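2022-09-23

Second try at the walnut dye from the Villanueva batch. Soaked the hulls in 2000 ml of rainwater for 3 days, then simmered and strained through an old pillowcase (goodbye, pillowcase). Karabo wanted to add the iron right away and I talked her out of it – I'd like one set of skeins with no iron in it at all, so we can finally see what the hulls do alone!

Wool is the Benadia, 28 g skeins, scoured last night. I wrote the tags in pencil this time because the pen bled all over the May ones.

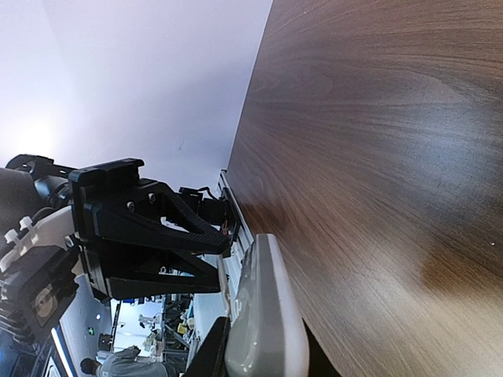 **Color notes**

After an hour in the pot the first skein is a nice warm tan, a bit weak at the tied end. My ties were too tight again. Wilmer says to leave the rest in overnight with the heat off, and he got a much deeper brown that way with the Ruvden hulls, so I'm doing that.

Still to do: rinse skein one, label the jar, ask Wilmer if he wants his big strainer back. Iron pot tomorrow – a tiny pinch, Karabo!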